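To: Brikwood Immigrant Support list
Subject: Re: Phone rates and legal calls at the Poirier facility

Replying to the whole list, as a few people wrote to me off-list with the same questions.

On February 14-something, a member wrote:

> I visited the Poirier detention center last week with two other
> people from our congregation. The woman we met with has been
> there since the fall. She told us she can't get through to the
> legal aid office because the calls drop at fifteen minutes and
> she has to pay again to redial. She also said she put in a
> written request for a private legal call and never got an
> answer. Is there a rule on this? Who do we complain to? We
> would also like to put money on her phone account but the
> Sitgate website keeps rejecting our card.
>
> Sorry if this has been covered before. I joined the list in
> January.

It has been covered, but the phone contract changed over the winter and the old posts are out of date. Please don't rely on the handout we gave out at the fall training.

First, the phones. Sitgate took over the contract from Brolden. Any balance left in a Brolden account did not move over. If you had money there, you have to ask Brolden for a refund in writing, and they want the account number and the name of the person you were calling. My refund took five weeks. A few people have told me theirs was refused the first time and paid after a second letter, so send the second letter.

The Sitgate site rejects a card if the billing address doesn't match exactly, down to "St" or "Street." It also rejects most prepaid cards. If it still won't go through, you can use the kiosk in the visitor lobby, which takes cash but gives no change. Keep the receipt. You will need the person's detainee number either way, and it has to be typed with no spaces.

Second, the fifteen-minute cutoff. That applies to ordinary paid calls. Calls to a lawyer who has registered with the facility are supposed to be on a separate line with no cutoff and no recording. The catch is that the lawyer has to register, and each number has to be registered separately. Legal aid had its main number on the list under Brolden and it appears that it was not carried over. I called their front desk and they are resubmitting the form. Until it clears, calls to them are treated like any other call, and people should assume they are recorded. Please pass this on when you visit. Nobody should be going over the details of an asylum claim on a recorded line.

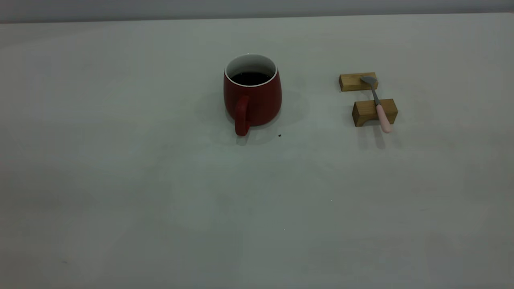 Third, the written request. The person inside should ask for a copy of every request form she files. If the officer on the unit won't make one, she should write down the date, the time and what she asked for, and read it to you on your next visit so you can write it down too. We now have 69 of these logged from visitors, most of them about medical appointments or legal calls. The log is the most useful thing we have. When we met with the county board about renewing the detention agreement, they asked for dates and we were able to give them dates.

Complaints go to three places. File one with the facility itself, one with the federal office that handles detention complaints, and send a copy to our own address so it goes in the log. Get her signed permission before you file anything in her name. The form is in the shared folder in English and Spanish. We need someone to check the French version before it can be used.

On the petition: we turned in 3,574 signatures to the county clerk. The clerk only needed 1,000 to put the item on the agenda, so we are well past that. The hearing has not been scheduled. When it is, I'll post the time and the room number. Speakers get three minutes each and have to sign up at the door.

Visiting hours have also changed. Evening visits now start at 6:30 and the last check-in is at 7:15. Two people were turned away last month for arriving at 7:20. Bring a government photo ID and leave your phone in the car, as the lockers in the lobby are out of order.

If anyone has had a registered legal call cut off since the switch to Sitgate, please write to me directly with the date and length of the call. Don't put the person's name or number in a message to the list. The archive is open to anyone who subscribes.

Still looking for a driver from Brikwood for the evening visits.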